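Progress report to the program manager, November
Sirumora bench automation pilot
Prepared by Petro Kostiuk

Most of this period went into the Westus open day, so I will report on that first and keep the budget notes short.

Westus invited the sites that are considering its bench robot. Four of us went from Hladun. We were given a talk, a lunch and a demonstration that lasted less time than the lunch. The demonstration was run mostly in simulation. The real arm was shown moving one tray from left to right, 3 times, with a Westus engineer standing next to the stop button.

The sales talk promised over 234 samples a shift. I asked what the figure was based on and was told "typical use." I asked for the run logs and was told they would be sent. They have not come.
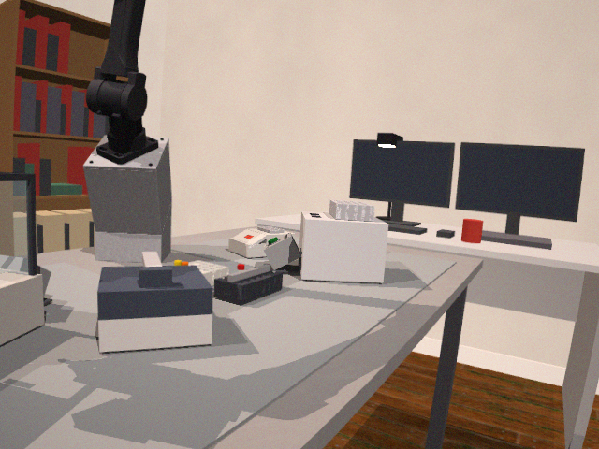 My main worry is still the layout. Our staff reach across the bench all day, and every item that goes on it takes space from something else. In the simulated lab the arm sits on a tall pedestal with the boxes, the tray and the long black rack set out near it, and the keyboards are on a separate desk behind the worktable. We have no room for a second desk in the Kumach building. If the screens have to share the bench with the arm, I would want to see that version modeled before we agree to anything.

The model also had no people in it. I raised this and the answer was that people can be added later. I would like that in writing, with a month attached.

In fairness, the software was easier to use than I expected. Two of our group set up a simple pick and place task without help. Both made mistakes, and the program caught one of them.

Spending so far is $969, all of it travel and the open day fee. No equipment money has been used. I ask that the equipment payment be held until we have the logs and a trial on our own bench, using our own trays. Westus says it can offer a trial but has not said who pays for shipping.

Still open: the service contract, operator training, and whether the arm can be switched off without losing a run.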